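4.2 制御ソフトの構成

双腕の制御は Kelis 上で動かす。ノードは4つ(認識、計画、左腕、右腕)。当初は左右を一つのプロセスで回していたが、画像処理が詰まると両腕とも待たされるので分けた。通信は共有メモリ、ログだけ別スレッドで書き出す。設定ファイルの形式は付録を参照。

計画器は Golatau を改造したもの。変更点は干渉チェックの順序のみ。手先どうしを先に調べ、ダメなら肘以降は見ない。サンプル数の上限は3000、超えたら失敗を返して初期姿勢からやり直し。再計画の間、把持側の腕は位置を保持したままにする。ここで力制御に切り替えると箱がずれることがあった。

4.3 認識と座標合わせ

対象物の姿勢推定は点群の位置合わせによる。初期値は頭部カメラから、最終値は左手首のセンサから取る。蓋のような平面は回転方向が決まりにくいため、角の位置を拘束条件に加えた。緑色の端子台は上面のネジ列を先に検出し、列の方向から向きを決める。透明な袋に入った部品は今回の対象外とし、作業領域の奥側はマスクした。反射で偽の点がかなり出る為。

窓からの光の影響は無視できない。露出を固定すると午後に検出率が落ちたので、自動露出に上限をつける形にした。閾値は August に取ったデータで決めたもので、冬場の確認はまだしていない。

左右の座標系は、机上の共通点に両腕の手先を順に当てて合わせる。ドライバ側はビット先端を基準点とする。ビットを交換したら必ず再校正。これを忘れた試行は集計から除いた。

4.4 締結動作の切り替え

右腕の動作は「接近」「探索」「押し付け」「回転」の状態機械で書いた。探索は渦巻き軌道、ネジ頭への嵌合は押し付け方向の変位で判定する。30サイクル続けて変位が閾値を超えたら次の状態へ。一度でも下回ればカウンタを戻すす。左腕は箱の保持と位置決めを受け持ち、右腕が「接近」に入る時点で目標姿勢を固定する。

配置を図3に示す。左グリッパの指先の前に灰色のジャンクションボックス、ドライバとの間に端子台が2つ。計画器に渡す障害物は、机面と箱、相手側の腕。ケーブルはモデル化しておらず、手首の可動範囲を狭める事で代用した。

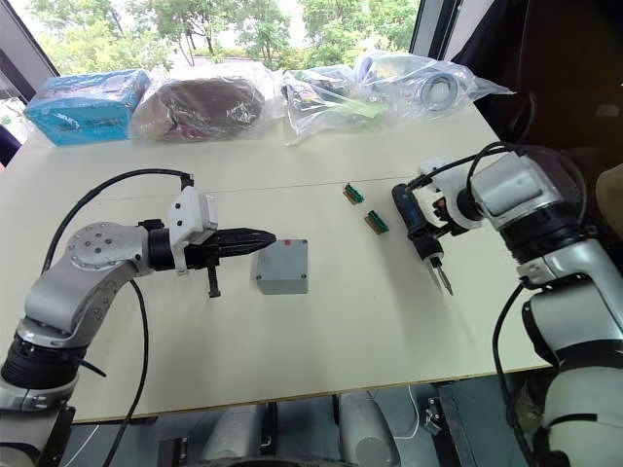 図3 作業領域と両腕の配置。左:平行グリッパ、右:電動ドライバ。

5 実験

5.1 条件

試行は計896回。Abernathy 版の計画器(改造前)と比較した。箱の初期位置は毎回乱数で決め、同じ乱数列を両手法に使用。失敗は計画失敗、嵌合失敗、把持ずれに分けて記録した。分類は Emmett Van Dusen がログと動画を見て行い、判断が割れそうなものは「その他」に入れてある。比較用の設定一式は Drultport の共有領域に置いた。手法間で変えたのは計画器だけで、認識と状態機械のパラメタは共通とする。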